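Bastdale workshop teaches a robot hand to stock the snack shelf, one bottle at a time

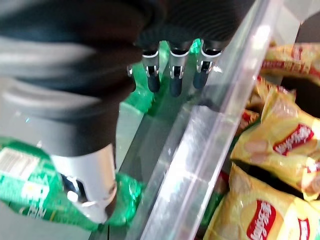
The robot hand at the bottle side of the divider, with the snack bags in the next compartment. Photo: Kosarer

BASTDALE — If you have ever tried to pull a soda bottle out of a crowded cooler with thick winter gloves on, you already have a fair idea of what the folks at Kosarer have been up to since June. The small robotics firm, which rents the long brick building behind the old feed store, is teaching a robot hand to pick up bottles and bags of snacks and put them where they belong, and it is doing so the patient way, by having a person go through the motions first.

The project is called Kozan, and it is meant for the sort of little neighborhood store where one clerk runs the register, answers the phone and fills the shelves all at once. Kosarer hopes that a robot could someday take over some of the restocking during the slow hours of the night, and for its first lessons it has settled on drinks and snacks, as those are the things that run out fastest at the stores it has talked to around town.

A visit to the workshop is a pleasant way to spend a morning, although it is a good deal quieter than you might expect. An operator sits at a desk wearing a glove fitted with sensors, and when the operator's fingers bend, the robot's fingers bend too, a tiny moment later. The operator reaches for a bottle that isn't there, and across the room the hand reaches for one that is. Every movement is saved, along with what the cameras saw while it was going on, and each saved run is called a demonstration.

So far the team has kept 551 of them. Another 153 were thrown out, mostly from the early weeks, when the operators were still getting used to the glove and had a way of hurrying. (Visitors are allowed to try it, and this reporter can confirm that hurrying comes very naturally.) The ones that are kept go into the software that will be asked, later on, to do the job without anybody wearing the glove at all.

Bottles, it seems, make very good teachers. They are smooth and round, and one lying on its side will happily roll away from a hand that touches it in the wrong spot. The operators are taught to bring the thumb in low and let the other fingers come down over the far side before they squeeze, and they are asked to do it at the same easy pace each time, so that the software gets a clear look at how the thumb and fingers work together. A good grip on a bottle can take a new operator most of an afternoon to learn, and then it seems to arrive all at once, a bit like riding a bicycle.

The snack bags are a different kind of trouble. A bag has no proper shape to speak of, it gives way when you press on it, and the shiny packaging throws light back at the cameras in a new pattern every time it is moved. Squeeze too lightly and it slides off the fingertips, squeeze too hard and somebody will be buying a bag of crumbs. The workshop's operators have come around to pinching the bags near a corner, and they have been encouraged to fumble now and then and to recover on their own, as a fumble that ends well is thought to be just as useful to the software as a run that goes perfectly from the start.

The clear divider between the two kinds of goods adds a lesson of its own. Real store shelves are full of such things, and they are hard for a camera to make sense of, what with all the glare and with whatever is behind them showing through. Kosarer could have practiced on a plain tabletop and had an easier summer, but the stores it spoke with asked for dividers, and so the dividers went in early. Operators learn to lift straight up before moving sideways, and they say they now catch themselves doing the same thing in their kitchens at home.

Sessions at the glove run short, with 2 operators trading places through the day so that neither one gets tired and sloppy. Between turns they tidy up the compartments and shuffle the bottles and bags into a fresh arrangement. That last part matters a great deal, the firm explains, for if everything were always set down in the same place the software would only learn the place, and it would be lost the first time a real customer put something back crooked.

The glove and its software come from a second local outfit, Baster, which got its start making controls for farm equipment and still does most of its business that way. The two companies share a parking lot and, by all accounts, a coffee pot. Baster has been adjusting the glove as the lessons go along, and the newest version is lighter across the back of the hand, to the great relief of everyone who has had to wear it. A smaller size is being sewn up now for operators whose fingers don't fill out the first one.

What comes next is a longer round of practice with a wider mix of goods. The firm has drawn up a list of nine kinds of items it would like the hand to handle before it is tried in a store, and it is working down that list without much fuss, with cartons and small jars to follow. A trial in a Bastdale shop is being talked about for the winter, during closed hours and with an operator on hand to take over by remote control should something go wrong. The shop hasn't been chosen yet, and Kosarer says it would be glad to hear from owners who might like to be considered.

Neighbors who would like to see the lessons for themselves may stop by the workshop's open hour at 9 a.m. on the mornings when the sign is out by the front door. There is room for a few people at a time along the back wall, and children are welcome to try on the old glove.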